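Werkstoffkunde II — Skript, Abschnitt 4: Aluminium als Packstoff

4.1 Legierungen
Für Dosenkörper werden Al-Mn-Legierungen der 3000er-Reihe eingesetzt, für Deckel Al-Mg-Legierungen der 5000er-Reihe. Der höhere Mg-Gehalt des Deckels steigert die Festigkeit und mindert die Umformbarkeit.

4.2 Umformung
Ronde stanzen, Napf ziehen, Wand abstrecken. Beim Abstrecken bleibt der Innendurchmesser nahezu konstant, die Wanddicke sinkt. Die Zipfelbildung am Rand folgt aus der Textur des Walzbandes (vgl. Abschnitt 2) und wird durch Beschneiden entfernt.

4.3 Innenlack
Trennt Füllgut und Metall. Poren führen bei sauren, chloridhaltigen Getränken zu Lochfraß. Prüfung über den Stromdurchgang mit Elektrolytfüllung.

4.4 Deckel und Verschluss
Die Ritzlinie bestimmt die Öffnungskraft. Zu geringe Restwanddicke — Gefahr des Aufreißens unter Innendruck.
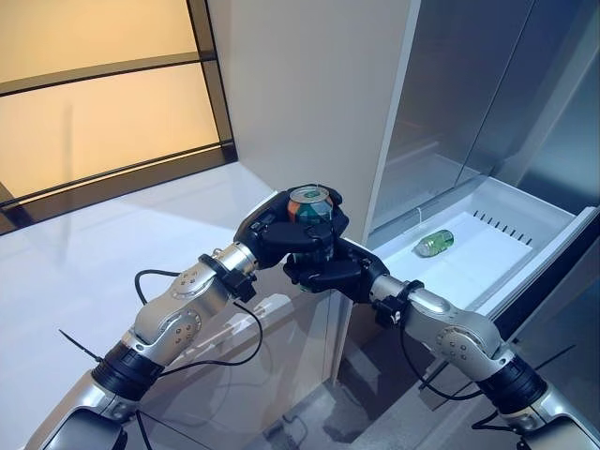
Der Niet der Lasche wird aus dem Deckelblech selbst geformt, eine Bohrung entfällt. Übungsaufgabe 5 behandelt die Spannungen im Doppelfalz.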